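Applies to the Hikby 9 plug-in hybrid with the factory charging cable. Read all steps before starting.

## Set a charging schedule

The schedule is stored in the car. It works with any wall outlet or home charger, including the Endus wall unit, provided the charger's own timer is off. If both timers are active, the car charges only during the hours they share.

### Before you start

- Park and select P.
- Check that the 12-volt battery warning is off.
- Update the car software if the version number is lower than 501.

### Enter the times

1. Turn the car on without starting the engine.
2. Open **Vehicle > Energy > Charging**.
3. Select **Schedule**, then **Add**.
4. Set the start time. For most night rates this is 11:00 p.m. or later.
5. Set the end time. Leave it blank to charge until full.
6. Select the days and press **Save**. A clock icon shows next to the battery gauge.

### Limit the current

On a shared household circuit, lower the draw before the first scheduled charge.

1. In the **Charging** menu, select **Current**.
2. Choose **Low**. The car draws 900 watts.
3. Choose **Standard** only on a dedicated circuit. The draw rises to over 2,000 watts.

The setting is saved by location. A car set to **Low** at home returns to **Standard** when plugged in elsewhere, so check it again on trips.

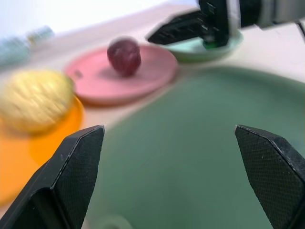

### Check that it works

1. Plug in the cable. The port light blinks blue twice, then goes out. The car is waiting for the start time.
2. Lock the car. Scheduled charging does not begin while a door is open.
3. After the start time, look for a steady green light.

If the light is red, unplug the cable, wait one minute and plug it in again. To skip the schedule once, hold the button beside the port for three seconds.

Steps checked by Petrică Filip on a car with the Weltisham trim. On the Pană trim, **Energy** is found under **Settings**.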